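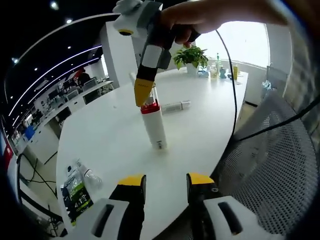
Yuzuki Nagano fragte am Ende der letzten Sitzung, warum man bei der Arbeitsplatzbeleuchtung überhaupt noch mit der Beleuchtungsstärke plane, wenn das Auge doch nur Leuchtdichten wahrnehme. Die Antwort gehört an den Anfang dieses Kapitels: Die Beleuchtungsstärke lässt sich vor dem Einzug berechnen und danach leicht nachmessen. Die Leuchtdichte hängt zusätzlich vom Reflexionsgrad der Flächen und von der Blickrichtung ab.

## 4 Licht am Büroarbeitsplatz

### 4.1 Größen

- **Lichtstrom** Φ, Einheit Lumen (lm): gesamte von der Quelle abgegebene Lichtleistung, bewertet nach der Empfindlichkeit des Auges
- **Lichtstärke** I, Einheit Candela (cd): Lichtstrom je Raumwinkel
- **Beleuchtungsstärke** E, Einheit Lux (lx): auftreffender Lichtstrom je Fläche
- **Leuchtdichte** L, Einheit cd/m²: Lichtstärke je gesehener Fläche

Rechenbeispiel: Auf eine Arbeitsfläche von 2 m² treffen 2000 lm. Die mittlere Beleuchtungsstärke beträgt

E = Φ / A = 2000 lm / 2 m² = 1000 lx

Der Wert gilt nur für den Lichtstrom, der tatsächlich auf der Fläche ankommt. Der Lichtstrom der Leuchte im Datenblatt ist höher anzusetzen, weil ein Teil auf Wände, Decke und Boden fällt.

### 4.2 Reflexion an Tischflächen

Für matte Flächen gilt näherungsweise L = ρ · E / π. Eine weiße Platte mit hohem Reflexionsgrad ρ erscheint bei gleicher Beleuchtung deutlich heller als eine dunkle. Bei glänzenden Oberflächen kommt die gerichtete Reflexion hinzu, und die Formel gilt nicht mehr.

Man unterscheidet:

1. *Direktblendung* durch Leuchten oder Fenster im Gesichtsfeld
2. *Reflexblendung* durch Spiegelungen auf Bildschirm, Papier oder Tischplatte

Gegen Reflexblendung hilft meist eine andere Anordnung von Tisch und Leuchte. Die Blickrichtung soll parallel zur Fensterfront verlaufen. Bei geschwungenen Platten sitzt man je nach Position in unterschiedlichem Winkel zum Fenster, daher jeden Sitzplatz einzeln prüfen.

### 4.3 Messung

Messkopf waagerecht auf die Arbeitsfläche legen, eigenen Schatten vermeiden, Tageslicht abschirmen oder nach Einbruch der Dunkelheit messen. Leuchtstofflampen vorher einbrennen lassen. Raster und Einzelwerte ins Protokoll, erst danach mitteln.

### Aufgaben

a) Berechnen Sie die Leuchtdichte der Fläche aus 4.1 für ρ = 0,8 und für ρ = 0,2.

b) Skizzieren Sie den Strahlengang bei Reflexblendung auf einer glänzenden Platte.

Abgabe im September bei Kohei Amano. Die Luxmeter gibt Réjean Sutherland aus.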